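Laundry corner, Dollisach flat
September 23, 2022
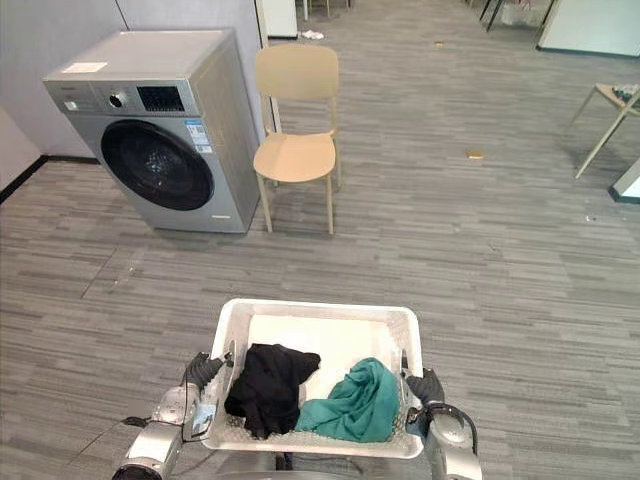 Position and level

Washer is standing on the carpet against my better judgment. The Ferreira leaflet asks for a hard floor and I have carpet, so I checked level twice, front to back and side to side. Front to back was good. Side to side was off by a hair, left corner low. Half a turn on the foot, locknut tightened, checked again. Carpet will compress under the load, so I will repeat the check in a week and write the result here.

Chair stays to the right of the machine for now. It is the plastic one from the Rokel set and serves as a folding surface until I buy a shelf. The seat is too low for that and my back noticed by the third towel.

Cleaning

Door seal wiped with a damp cloth, lower fold first. Found one sock thread and some gray lint, less than in August. Top wiped. Left the small white label where it is. Left the blue and white stickers beside the door too; I tried a corner of one last month and the adhesive tears in layers.

Settings

Spin at 1000 for cottons and towels. Tried the next step down with the bedding and it came out heavy, needed a second spin, no gain. Control knob has a slight dead spot between two positions and the display takes a moment to catch up, so turn slowly and wait.

Detergent is the Aden powder, 50 ml per load. The box suggests more. At the higher dose I had residue on dark shirts, at 50 none.

Power and water

Meter read 101 before the towel load on the old notebook page, but I failed to write the closing value, so that test is void. Repeat with the same load. Water meter untouched today.

To do: shelf, longer drain hose, rubber mat cut to size. The mat has to go in before the next level check or the numbers mean nothing.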